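OVPORT LIBRARY
Staff Meeting, September
Minutes

Present: Parviz Rashti (chair), circulation, reference, children's desk, technical services, local history. The evening page took notes.
Absent: bookmobile driver, on route.

The meeting was called to order at 8:35 a.m. in the workroom.

1. Minutes of the last meeting

Accepted with one change. The entry on the book drop should say that the hinge was ordered, not installed. Circulation reports that it has still not come. Until it does, the drop stays propped from the inside at closing, and whoever opens should check the floor under it for returns that slid off the cart.

2. Reading room

The reading room will close to the public while the carpet is replaced. Parviz has the schedule from the contractor, Urkau, and passed it around. The crew will start at the window end and work toward the magazine shelves. They want everything off the floor before they arrive, including the low shelving under the windows, which is fixed to the wall and will need a screwdriver and some patience. Reference asked whether the newspapers could stay out during the work. It was agreed to put the current week's papers on the long counter by the front desk and keep back issues in the workroom, where patrons can ask for them.

Circulation pointed out that the counter is already where people fill out card applications. Applications will move to the end nearest the copier. A sign is needed at the entrance and another at the side door. Children's desk will make both.

There was a long discussion of the tables. The old ones have been refinished before and the veneer is lifting at the corners. Technical services has looked into replacing the tops and keeping the bases, which are sound. The choices are a laminate, in gray or oak pattern, or solid butcher block in a light wood. Kobori has quoted $500 a table for the butcher block, with the oil finish and delivery included. The laminate is cheaper, though technical services could not get a firm price before the meeting.
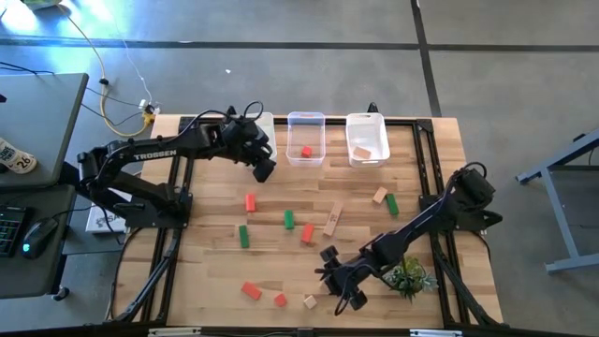
Light butcher-block strips, with a black aluminum frame.

Reference prefers the wood. It can be sanded when somebody digs a pen into it, and the room has poor light in the afternoon, so a pale top would help. Circulation was worried about water rings and asked who would do the oiling. Parviz said the custodial contract does not cover it. Local history has an oiled bench at home and does it twice a year with a rag; it takes an evening, and the smell is gone by morning. She offered to show whoever ends up with the job.

Children's desk asked about edges. The current tables have a sharp corner at about the height of a four-year-old's forehead, and there is an incident sheet on file for it. Technical services will ask Kobori if the corners can be rounded at the quoted price.

The group leaned toward the wood but no decision was made. Parviz wants both prices in writing first.

3. Summer reading, final numbers

Children's desk reported that 148 children finished the summer program and 88 of them came to the closing party. The party ran out of cups but not lemonade. Coupons that were not claimed are in the top drawer at the desk and are good through the end of the school semester. Anyone who gets a request for one should look for the child's name on the finishers list and cross it off.

The teen side did less well. Sign-up was fine and then the logs stopped coming back. Reference thought the paper log was the trouble and suggested a stamp card kept at the desk next year. Children's desk would like to try it, provided the cards can be filed somewhere other than her desk. Left open until the spring planning meeting.

4. Local history room

The Dremska family papers have been moved out of the basement and are now on the metal shelves in the local history room. The boxes are not to be lent or taken to the reading room. A finding list has been started. It covers the letters and the mill account books; the photographs have not been sorted, and many have nothing written on the back.

A patron has offered to help identify people in the photographs. Parviz is fine with this as long as it happens at the table in the local history room while the room is staffed. No pencil or ink on the backs. Names go on a slip in the sleeve.

The dehumidifier in that room is being emptied by whoever notices it. Local history asked for this to be put on the opening checklist. Agreed. Circulation will add the line, after "turn on public computers."

5. Holds shelf

Circulation would like to go back to shelving holds by the patron's last name. The present system, by the last digits of the card number, was meant to protect privacy, but patrons do not know their numbers and end up reading every slip on the shelf. Reference objected that names on slips were dropped for a reason. Technical services suggested the first letters of the last name plus the last digits of the card. This was thought worth trying for a month. Technical services will change the slip template and print a test batch.

Holds not picked up should come off the shelf each morning before opening. This has slipped. The evening shift is asked not to do it, as patrons sometimes come in during the last half hour for an item that expires that day.

6. Other business

The staff refrigerator will be cleaned out at the end of the month. Anything without a name on it goes.

Reference has had complaints about the front desk phone ringing through to the reading room. Parviz will ask the phone company whether the second ring can be turned off.

The bookmobile driver sent a note asking for more large print westerns and fewer cookbooks. Technical services will swap the boxes before the next run.

Action items

Parviz Rashti: written prices for both kinds of tabletop; phone company.
Technical services: ask Kobori about rounded corners; hold slip template; large print boxes for the bookmobile.
Children's desk: signs for the entrance and the side door.
Circulation: opening checklist; call again about the book drop hinge.
Local history: continue the Dremska finding list.

The next meeting will be held in the children's room if the carpet crew is still using the workroom hallway. The meeting closed at 9:50 a.m.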